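Lists > Waaka Supporters > Players and Discipline > Thread 1,567

Subject: Re: Merrick suspension and what happens next
From: Coralie Rewi
To: waaka-supporters
1st December

Anahera Merrick wrote:

> I have read three different versions of this now and none of them agree.
> One says she was charged, one says she was cautioned, and the match
> programme says nothing at all. Is she banned or not? And if she is, who
> decided, the club or the league? I share a surname with her and no more
> than that, but I have had two people at work ask me about it.
>
> Also, does anyone know whether the Kaltix game counts towards it? I have
> bought a coach seat and would like to know who I am going to watch.
>
> Anahera

Anahera,

I went to the open part of the league hearing, so I can answer most of this. I took notes but they aren't a transcript, so please don't quote me elsewhere as if they were.

Jess Merrick has not been charged with anything. She was stopped by police outside the hotel after the away match at Cideck, following an argument with a taxi driver over a fare. She was taken to the station, interviewed and given a caution for a public order offence. A caution isn't a charge and there will be no court date. The version that says she was charged came from a post on the Cideck fans' page which has since been edited, but people had already copied it.

The ban is a separate matter and comes from the league. Under the conduct rules a club has to report any player who is arrested while travelling with the squad, whatever the police then do. Waaka reported it the following morning. The league held a hearing and gave her a suspension of three matches, with one of those held over until the end of next July. If she keeps out of trouble until then, she serves two.

The club has also fined her under her contract. They haven't given the amount and I don't expect they will.

As for what was said at the hearing, the driver's statement was read out. He said she had shouted at him and kicked the door of the cab, and that he had been frightened. She accepted the shouting and said she had pushed the door shut with her foot because she was carrying two bags. The hotel's night porter had seen part of it and couldn't say which it was. The panel said they didn't need to decide that point, as the caution and her own account were enough for a breach. She read a short apology. It was addressed to the driver first and the club second, which I thought was the right order.

The club's representative asked for the whole suspension to be held over. He pointed out that she has been at Waaka for six seasons without a disciplinary hearing of any kind. The chair said that had been taken into account already, and that an immediate ban was normal where a member of the public was involved. It took them 15 minutes to decide. After that they moved on to a registration matter with an Akix player and those of us who had come for Waaka left.
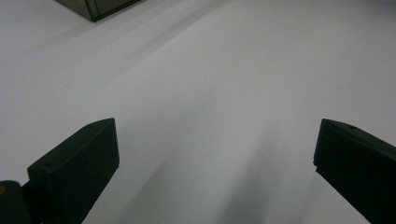 Does the Kaltix game count towards the ban?
It depends on whether you mean the cup tie or the league fixture. The suspension covers league matches only, so she can play in the cup tie at Kaltix and will then miss the next two league games. The league fixture against Kaltix is later on and she should be back for that.

I know people will find it odd that a suspended player can turn out in the cup. The cup is run under its own rules and its organisers can bring their own case if they want to. I asked the league secretary afterwards whether they had been in touch and she said not as far as she knew. So if your coach seat is for the cup tie, Merrick is available, though whether she gets picked is another matter. The coach was asked about it after training and said only that he would choose the side from whoever was fit and in the right frame of mind.

On the captaincy, the club statement says she will "step aside for the period of the suspension". I read that as meaning she gets the armband back afterwards, but it doesn't say so. Someone on the other thread said the players had voted on it. I have heard nothing to support that and would leave it alone until the club says something.

One more thing. There have been messages on here giving the name of the taxi firm, and one that named a man believed to be the driver. The second of those has been taken down. Please don't put it back up — he made a complaint, he was entitled to make it, and he isn't a public figure. From what was read out at the hearing he has had enough phone calls already. The same goes for the porter.

There was also a question further up about refunds for the supporters' dinner, where she was due to speak. The dinner is going ahead. She has pulled out and the goalkeeping coach is speaking in her place. Tickets can be returned to the club office for the full price as long as you do it before the menus are confirmed. I don't know how many have gone back. Ours is staying as it is.

The written decision should be on the league site once both sides have had their copies. The last one took a fortnight to appear. It will have the rule numbers in it, which I didn't manage to get down in full, and probably more detail on why they settled on three. I'll post the link when it's up unless someone beats me to it.

If you do go to Kaltix, the coach leaves from the north car park this time and not from the ground — the gates are being resurfaced.

Coralie

15 replies
2 shares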